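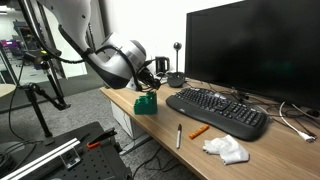

3.2. Lo que cambia en el puesto

Cuando empezamos en Broltiver yo pensaba que la gente nos hablaría de velocidad, y no, nos hablaron de la mesa - de quién la ordena, de quién decide qué se queda encima. Recogimos 1,876 comentarios en las dos sedes, Unis y Vinham, y la palabra que más sale es «sitio».

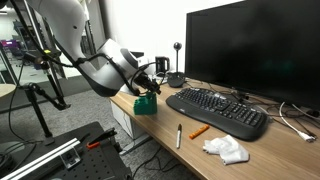 Figura 2. Brazo y pinza sobre un escritorio, junto a la pieza verde.

Compartir el puesto con un brazo obliga a negociar cosas pequeñas, y a mí esa parte me encanta. Un teclado ergonómico en ángulo, un rotulador, un paño arrugado cerca del borde: todo eso es de alguien, o lo parece, y el brazo trabaja al lado. Varias personas nos contaron que ahora piensan dos veces dónde dejan sus cosas.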